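Let the Club Be Boring on Wednesday

I have been hanging around the Trurlow student robotics club for three years now, first as a member and lately as the person who orders the screws, and I have an unpopular opinion: we should do way more cable work and way fewer competitions!

Last fall we went to Sillerthorpe, like we always do. The trip ate $1,549, most of the club's money for the semester, and we got maybe 90 seconds of real arena time before our wheels locked up. Fun? Sure. Did anybody learn to build a better wheel? Not that I noticed (we were too busy looking for the good pizza place).

Compare that with our current project, which we call Drisen. You sit at a table, put a gripper in each hand, and handle ordinary stuff over and over. 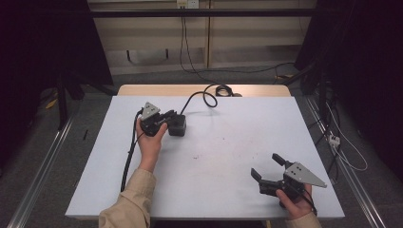

It sounds dull, and some evenings it is. But the newer students get their hands on the hardware the first night they show up, and at Sillerthorpe they mostly carried boxes. They find out fast that a cord is a miserable thing to pick up. It bends where you don't want it to, it springs back, and it has opinions about which way it would like to coil. I've watched people who ace every exam get completely humbled by an extension cord, and then come back the next week to try again.

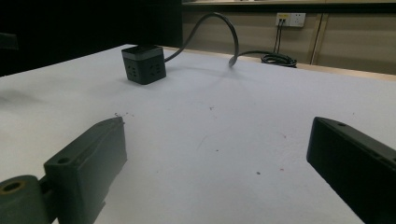

Trurlow Student Robotics Club | Borkowska Hall, basement level

The goal is 600 good runs by spring, and I'd love to see us stick with it even when the contest flyers go up. Keep one trip a year if people really want one. Just spend the rest on spare fingers, decent chairs, and a second table, please.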